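Suleiman Afolabi
July 2, 2025

I have been learning Italian for 556 days, according to the app, which keeps a tally in the corner and puts a small flame beside it. I would now like to tell you what I can say in Italian. Get comfortable, it's a short list.

I can say the horse eats the apple. I can say my aunt is an architect. I can say that the architect's horse is in the kitchen, and I can ask, with real concern, whose it is.

What I couldn't do, in May, in a bakery in an Italian town of modest size, was buy two rolls.

I'd rehearsed it outside. Vorrei due panini, per favore. Lovely. I walked in, I said it, and the woman behind the counter answered me. In none of my 556 days had I prepared for being answered.

She said something with a question mark at the end. I said sì. She said another one. I said sì to that too. I left with a kilo of something made of chestnuts and no rolls.

So I've come home and changed tack. The flame can go out. (It hasn't gone out. I did my lesson this morning. The duck reads the newspaper.)

The new plan is words. Proper ones, that I might need. Bag, change, slice, closed, broken, platform, the other one. My old neighbour in Herthorpe learned Portuguese entirely off scraps of paper tucked into the edge of her bathroom mirror, and she ended up able to argue about drains with a plumber from Porto.

First I tried an app called Jorkum, which does flashcards. You make a card, it decides when you're about to forget it, and it shows it to you just before. Very clever. I spent 8 evenings choosing the colours of my decks.

I then downloaded somebody else's deck, because making my own was eating into the colours. Card one: 'notary'. Card two: 'to embalm'. I don't know what sort of holiday this person was planning.

Then Flulometti, which is a tutor matching site. You fill in your level. The choices are Beginner, Lower Intermediate, Intermediate and so on. I put Lower Intermediate, since I had a flame.

My tutor is very patient. In our first lesson she asked what I'd done at the weekend. I hadn't got a past tense. I told her I go to the shop. She asked when. I said yesterday I go to the shop. She wrote something down for quite a long time.

I've been moved to Beginner.

She did tell me something useful, which was to stop learning words one at a time and learn the bit of sentence they live in. So you don't learn 'bag', you learn 'do you want a bag'. You don't learn 'broken', you learn 'the lift is broken'. The word arrives with its coat on.

She also says to write them out by hand and say them aloud while you do it. Paper, pen, mouth. I've now gone back to stationery, having paid for two subscriptions to avoid it. 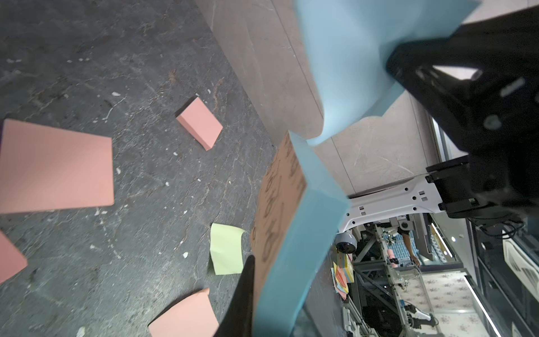
Garba replied that writing them down is the easy bit and the trouble starts when you stop looking. You have to cover the Italian and drag it out of your own head, getting it wrong, every day, or you've only learned to recognise your handwriting.

Garba is right and I resent it. I tested myself straight after reading that and got 'do you want a bag' and 'closed on Mondays', and then sat there with my mouth slightly open like a carp.

What I'd been doing was reading them over and feeling warm. Yes, I thought, looking at il resto, I know that one. I do know that one, when it's in front of me with the English beside it. Bakeries don't do that for you.

New rule, then. English side only. Say the Italian aloud before checking. If I'm wrong, it goes back in the pile and comes round again tomorrow.

Current pile: 41. It was meant to be smaller by now, but I keep adding to it out of spite. Yesterday I added 'chestnut flour'.

Things I've noticed since doing it this way. One, the words I got badly wrong the first time are the ones that stick. I once said 'fish' when I wanted 'peach' and will take the difference between pesce and pesca to my grave.

Two, it's properly tiring. Fifteen minutes of the app and I could do another hour. Fifteen minutes of this and I need a biscuit and a lie down.

Three, numbers are their own separate misery. I can count upwards beautifully. Ask me for a price out of order and I have to start at uno and climb.

A few of you have asked about grammar. I own a grammar book. It has a chapter called 'The Subjunctive: A Gentle Introduction' and I've been gently introduced four times now. We still don't speak.

Someone else asked whether I watch Italian telly. I do, with Italian subtitles, on the advice of the tutor. It's a detective thing. I understand every word the detective says when he answers the phone, because he says pronto. After that I go by faces.

I'm fairly sure the brother did it. He's got the faces for it.

The tutor and I did the bakery last week, as a role play. She was the woman behind the counter. I asked for my two rolls. She asked me a question, and I heard it – I heard there was a word in it, a whole one, and the word was altro. Anything else?

That's what the first question had been, I think. Anything else. And I'd said sì, like a man who wants more and won't say what. No wonder she started on the chestnuts.

I said no, grazie, basta così. She gave me my imaginary rolls and told me an imaginary price, and I handed over an imaginary twenty because I hadn't caught it.

Before you write in: yes, I know you can pay by card and never need to hear the number. That's how I got through the whole holiday. I'm trying to be a better person than that.

For anyone starting out, the phrases I'd have swapped the whole horse for: anything else, is that everything, here or to take away, we haven't got any, next. Learn them as things that will be said to you. I'd only ever learned my half.

And learn 'sorry, slower please' before you learn hello. They'll forgive you the hello.

The chestnut thing turned out to be flour, by the way. I've still got most of it. If anyone has a recipe that isn't the flat cake with rosemary, I've made the flat cake with rosemary, and so have both my neighbours, under some pressure.

Right, tonight's pile. 'The lift is broken', 'the other one', 'I'll have what she's having'. And the duck, later, if there's time. I'm not proud.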